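**Gripper shopping, week whatever.** I have five browser tabs of two-finger grippers open and every one of them says "human-level dexterity." I'd like to meet these humans. Thread.

---

2/ Background for new people: I do bench tests for a small integrator. Customers send us a thing they want picked up, I find out which gripper can pick it up, and then everybody argues about price. I have no stake in any brand and a drawer full of dead fingertips.

---

3/ The candidates this round are the Pultix parallel jaw, the Jalach soft finger kit, and a four-link gripper with GALBOT printed across the body. Wrist camera on all of them, because customers keep asking for one and I want to know what they're paying for.

---

4/ Pultix first. The brochure says 18 mm of "adaptive compliance." What I measured with a dial indicator and a bad mood was 11, and that was pushing a lot harder than I'd push on a customer's part. It's a decent jaw. It would be a decent jaw at 11 if they'd printed 11.

---

5/ I wrote to Pultix. They said the number is "under ideal conditions." I asked for the conditions. Still waiting on those.

---

6/ Jalach. Soft fingers look great in the video because the video is always a tomato. I gave it a stapler. Then a roll of tape standing on edge. The stapler was fine. The tape rolled off the table three times and I stopped enjoying myself.

---

7/ To be fair to Jalach, their cycle test held up better than I expected. 500 closes on a foam block and no tearing at the base, where the old version used to split. I'd still want to see it after a summer in a warehouse with no AC.

---

8/ Now cameras, the part I was going to skip. Every vendor deck shows you a wrist view of a nicely lit object, dead center, sharp as a passport photo. Ask them for a view with the arm moving. Watch how the call gets quiet.

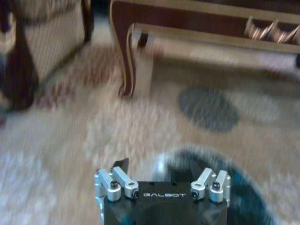 *Wrist view, carpet and furniture. GALBOT reads fine, the table leg not so much.*

---

9/ Look at what stays readable. The gripper body, the silver links, even the dark screws in them, all good enough to work with. They travel with the camera. Everything you'd want to reach for or stay away from is streaks. There are shiny things on the lower shelf of that table and I could not tell you what a single one of them is.

---

10/ So when a spec sheet brags about resolution, ask about exposure time. Ask if the shutter is global or rolling. More pixels of smear is a bigger file.

---

11/ Someone is already typing "just slow the arm down." Sure. Then take the cycle time off your front page, because you can't sell me the fast number and the clear picture if they never happen together.

---

12/ Also not settled by one blurry view: whether the gripper is any good. I like external linkages for a boring reason, I can see the joints and get a driver on the screws. I don't like them near cables or anything with a fringe. No verdict until it's done the same tape-and-stapler routine as the others.

---

13/ Controllers, quickly. I ran the Pultix on its own box and then on the Negri controller we already had on the shelf. Same jaw, same part, same air-conditioned room. The Negri was less twitchy on release and the setup menu was written by somebody who hates menus. I'd take that trade.

---

14/ The Pultix box wants an account. For a gripper. It wanted me to verify my email before it would close two fingers on a foam block.

---

15/ Clarley keeps coming up in my replies, so: yes, I've asked for a loaner. They offered a "guided remote demo." I said I'd like to hold it in my hands and drop things with it. They said they'd get back to me in April.

---

16/ What I'd buy today with my own money: the Pultix jaw, the Negri controller, and a camera with a short exposure and a proper light next to it. I'd skip the subscription, the "AI grasp suite," and anything whose video starts with piano.

---

17/ What would change my mind on wrist cameras: raw footage from one full move at the advertised speed. Start to finish, no cuts, ordinary room light. If you work for a vendor and you have that, send it. I'll post it with the settings and keep my jokes to a minimum.

---

18/ Tape roll rematch for the Jalach next, with the stiffer fingertips they mailed me. I'm moving the table closer to the wall.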